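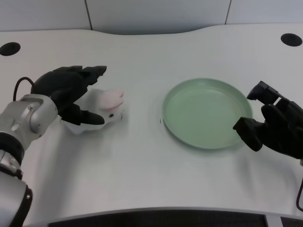 Efa Prosser wrote:

> My boards keep warping outward, away from the book. I leave them
> under weight overnight and they look fine in the morning, then
> by evening they have opened like a flower. I use paste everywhere.
> Is it the paste, or am I cutting the boards in the wrong
> direction? I did not know that boards had a direction until I
> read the archive of this list!

Dear Efa, dear all,

I think it can be both, but I would look first at the direction. Board has a grain as paper has, and it should run from head to tail, the same as the spine. Take a whole sheet of board before you cut it and bend it gently with both hands, first one way and then the other. The way which gives less resistance shows you the grain. With 3 mm board the difference is small and you need to try several times. I write an arrow with pencil on every piece, also on the small offcuts, and this has saved me many covers.

Then the covering paper. When it takes paste it becomes wider across the grain, and when it dries it wants to go back and it pulls the board with it. On the outside of the cover you have one such pull. The endpaper, on the inside, must pull in the other direction with the same force. If your boards open away from the book, the outside is winning. You wrote that you leave the book overnight. Is this before or after you put down the endpapers? In your message it is not clear for me.

My own habit is to line the inside of each board with a plain paper before anything else, 100 gsm, grain from head to tail, with paste. The cover should then bend a little toward the book, and this small bend disappears when the endpaper is in place. If it bends a lot, use thinner paper for the lining.

About paste in general: I used it for everything too, in my first years. Now I use a mixture for the cloth, half paste and half PVA, and pure paste only for leather and for thin papers. The Giver paste powder which is mentioned in the archive is good but it wants much more water than the bag says. Mine was so thick that the brush stood in it alone. If you made it by the bag, please try again with more water and a thinner layer.

Concerning time, overnight is short for a thick book. I had a hymn book of 633 pages which looked dry after 12 hours, and I gave it back to the press anyway, with fresh blotting paper, for three more days. You should change the blotters often on the first day. Later it is less important.

One question from me to the others. The Prirkmont marbled paper that I bought in October loses its blue color on my fingers when it is damp. Has somebody fixed it before pasting, and with what? I found a note in the Rosenthal handbook about gelatin size, but it gives no strength for the solution, and I have only four sheets, so I do not want to make many tests.

Efa, if you write back, please tell us also which cloth you use.

With kind regards to all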